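July
Research section, Dantas housing study

4. Wall surfaces and how tenants judge room size

The survey in Valtumby went to 272 households, of which 109 returned a full form. Tenants were asked to give the floor area of their main room from memory, then to say whether the room felt larger or smaller than they would like. The landlord, Urnum, supplied the measured areas.

Most answers fell below the measured figure. The gap was widest in rooms with dark or patterned walls and narrowest in rooms painted a single light colour. Length of tenancy made little difference – people who had moved in six months earlier were as far out as long-standing tenants. Figure 6 gives three interiors with different wall surfaces.

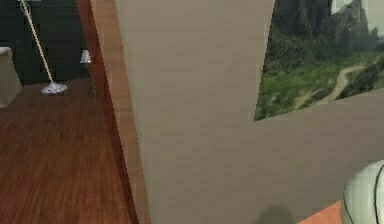
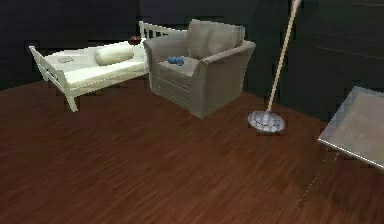
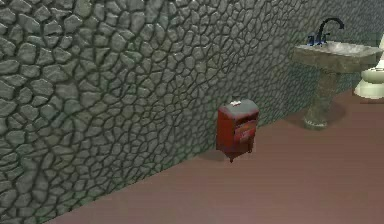

Figure 6. Rendered interiors: plain beige wall, very dark wall, rough stone wall.

One tenant wrote on the form that the colour had never bothered her and that the trouble was the radiator, which took up the only wall long enough for a sofa. Similar remarks came from several flats in the same block, and we added a question on fixed fittings to the second form. Answers to that question are treated in Section 5 – they are too few to be set against the area estimates.

Contact: Dantas housing study, Valtumby. All rights reserved. Back to top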